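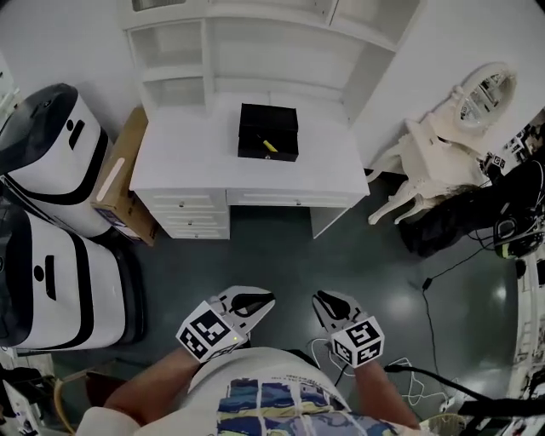
Ticket: center drawer on white desk sticks halfway
Opened by: Harriet Dvorak
Product: Morkaser desk with hutch
Status: open, waiting on part

Hi again! So the wide drawer in the middle is still the problem. The three on the left run fine, I pull the little round knobs and out they come, but the wide one slides maybe a hand's width and then jams hard on the right side. If I lift the knob a bit while pulling I can get it the rest of the way — not something I want to do every time I need a stamp.

What I've tried so far:

Took everything out of it. No change.
Rubbed candle wax along both runners. Better for one evening, then right back to sticking.
Checked the desk with a level, and the leg panel end was 2 mm low. Shimmed it with folded card. The cabinet door up in the hutch closes nicer now (bonus!) but the drawer doesn't care.

Reply from Nkrumah Owusu, Morkaser support, 14 July 2018
Thanks Harriet, good notes. Could you measure the drawer box at the front and at the back, outside to outside? Also look at the right runner for a screw head standing proud.

Harriet:
OK, measured twice. The left runner is 198 mm from the edge of its bracket and the right one is 200, so something is off there. And yes, the rear screw on the right sticks out! I tried to drive it in and it just spins. Hole's stripped, I think. I packed it with toothpicks and wood glue and left it overnight, and the drawer ran smoothly until I put my paper back in.

Nkrumah:
That hole won't hold under load. I'm sending a new right runner, part 87, with longer screws. Please leave the drawer empty until it's fitted.

Harriet:
Will do, the paper is living in the cubbies for now. Do I need to take the hutch off to get at the back screw, or can I reach it from underneath?

Nkrumah:
From underneath is fine. Take the drawer right out first.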